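Urnden Wire and Trim Room: Report to the Trustance Small Works Fund
September 8, 2021
Prepared by Siu-fong Hsueh

You asked for something shorter than last time. I have left out the history of the building.

Where the money went

The grant was 700 dollars, and it is nearly all spent. Most of it went on lining the work area and putting down a decent surface, with the rest on wire, spools and a box of zip ties that will outlive everyone at Urnden. Receipts are in the envelope Cheuk-hei Wu dropped at your front desk in August. One of them is for lunch. Please ignore it, we paid that ourselves and it got stapled in by mistake.

The lining

Your last letter asked, very politely, whether the walls had to be pink. They did not have to be. The plain gray panels we quoted for were on back order until winter, and the supplier, Tang, offered us the end of a roll at a price that made Cheuk-hei stop arguing. So we have a leopard print, rosettes and all, on the left, back and right walls. The work surface has a beige marble pattern, which I picked to calm things down. Opinions differ on whether it has.

I will say that yellow wire shows up very well against it. On the old brown bench we lost ends constantly and found them later with our sleeves.

Unwinding and measuring

This was the main item in the plan and it has moved along, slower than the chart I gave you in the spring, which I drew in a good mood. The old way was to lay the spool flat and pull, and the wire came off in coils and stayed in coils. We now hold the spool upright and draw the strand off at a long slant, so it leaves the spool in a line and there is some hope of cutting it to length.
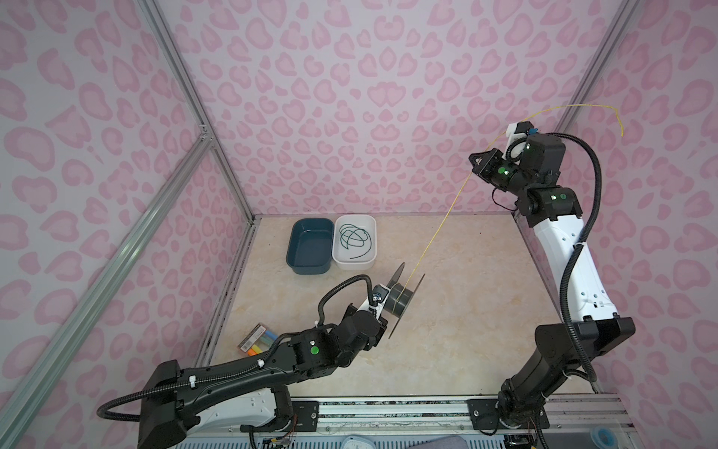
The thin yellow stock is the fussy one. It kinks if the pull stops short, and a kinked piece is no use for the trim order, though it does go in the scrap tin and the scrap tin has admirers. We have worked through two spools of it since the last report and I would like to keep a couple in reserve before we promise anyone a delivery date. The heavier wire has given us no trouble, so naturally there is very little demand for it.

Cheuk-hei has started a log of lengths pulled and lengths kept. It was tidy for three weeks. It is now less tidy but more truthful, and I can send a copy if you want one.

What is late

The labels for the Torkatach order. The storage rack, which arrived with two left-hand brackets and a cheerful note thanking us for our business. The written instructions for pulling and cutting, which exist as a draft in my handwriting and so are not yet of use to the public.

What we plan next

Finish the yellow wire trials and settle on one standard length. Get the right bracket, in both senses. Type up the instructions and have someone outside the room follow them while we keep our mouths shut — Cheuk-hei has doubts about my half of that.

We are not asking for more money in this period. We would like to move what is left from "surface materials" to "wire and spools," and I need a yes from you in writing before I order.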